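Home | Rooms | Rates | Getting Here | Book

The Garden Studio at Tostine House, Tendville

Print this page | E-mail to a friend

The Garden Studio is our self-contained unit behind the main guest house. It sleeps two adults, with space for a travel cot if you ask when booking. The entrance is on the side lane, so you can come and go without passing through the house.

The bed is a queen, or we can make it up as two singles. Linen and towels are supplied and changed every third day on longer stays. There is a reverse-cycle air conditioner, a writing desk and a wardrobe with a small safe. The bathroom has a walk-in shower and no bath - if you want a bath, ask for Room 9 in the main house.

The kitchenette has a two-burner cooktop, a microwave, a bar fridge and a kettle. Tea, coffee and milk are left for your first morning. There is no oven. Guests in the studio are welcome to use the barbecue on the back terrace until 9 pm, and we ask that you scrape the plate down afterwards. 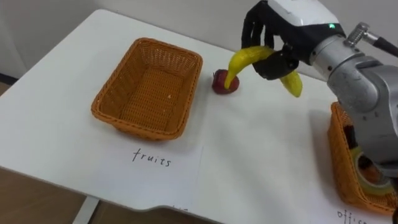

Breakfast is not included in the studio rate but can be added for any morning if you let us know by 6 pm the day before. It is served in the main house from 7 to 9.30. We can cater for gluten-free and vegetarian guests. For anything else, please ring ahead.

Parking is on site, one car per booking. The driveway is narrow and a trailer will not fit, but there is unrestricted parking on Dabbas Street, 100 metres away. The Firkness bus stops at the corner and takes 33 minutes to the harbour. It does not run on a Sunday.

The beach track starts at the end of the lane. It is an easy walk on the way down and fairly steep coming back - allow yourself some extra time with kids. The bakery and the bottle shop are both on Dabbas Street. The nearest supermarket is in Firkness.

Weekly rate: $782, two people, seven nights. Shorter stays have a two-night minimum, or three nights over long weekends. A deposit of $100 holds the booking and is refunded if you cancel at least 14 days before arrival.

Check-in is from 2 pm and check-out is by 10 am. If you will be arriving after 8 pm, call us and we will leave the key in the lock box. The studio is non-smoking and we cannot take pets.

Copyright Tostine House, Tendville | Contact us | Back to top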